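Workshop notebook, March 2024
Table top, continued

Right, where was I. Last time I wrote in here I was still moaning about the glue ring on the old bench, so this is me catching up with myself before I forget which bottle was which.

I've more or less settled on the finish for the pale top. I tried the Willusora satin and the Flovard oil on offcuts, two bits of each, and left them on the windowsill for a good long while. The Flovard is lovely stuff to put on (smells like a cricket bat!) but it pulled the colour far too yellow for me. The whole point of going blond was to keep it blond. The Willusora hardly shifts it at all, maybe a touch creamier, and it goes on thin, which I like. It does dry fast, so you can't be wandering off to put the kettle on halfway along. I know this because I did exactly that on the second offcut and there's a lap mark on it you could trip over.

For the record then: rubbed down with 240, dust off with a barely damp cloth, first coat, leave it 24 hours, very light rub with 300 and go again. I'd be tempted to do a third coat on anything that's going to have mugs on it. I haven't made up my mind whether two is enough for this one. Krishnamoorthy Salian says three and stop dithering, and he's had more tables through here than I have, so probably three.

Grain next. I spent far too long deciding which way round to have it, and I'm glad I did, as there's a wavy bit near the middle that makes a sort of long stretched oval, very faint. I kept turning it end for end and squinting. From one side of the room you hardly notice it, and then you walk round and there it is. The colour isn't the same all over either – greyer and cooler in one place, almost pinkish in another – though how much of that is the timber and how much is our lights I couldn't tell you. I want to look at it again in daylight before I swear to anything.

The other question was what it looks like with something dark on it. The Contreras order is going to be pale tops with dark pieces to go with them, and on paper I wasn't keen. I thought it would look like a chessboard. Having put the two together I take it all back, they look grand. The red in the dark wood warms the whole thing up, and a good straight edge against the pale stuff looks really crisp. Any wobble in that edge would show horribly though, so note to whoever is cutting: fresh blade, and take your time.

Shopping, before I lose the bit of paper: more Willusora satin (the bigger tin), tack cloths, 300 sheets as we're on the last few, felt pads for under the dark pieces. Testesine do the felt in a brown that isn't too bad. Don't get the black again, it marked the last sample and I had to rub the whole corner back.

Still to do: decide on the third coat, write the date on the bottom of the offcuts instead of trusting my memory, ask Contreras if they want the edges rounded over or left square. I'd leave them square but it's their shins.

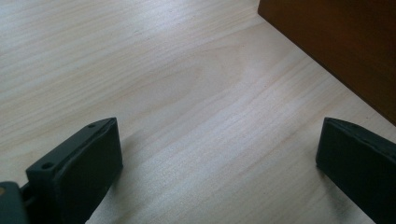 Pale top with the dark piece on it. The shine shows more on the left.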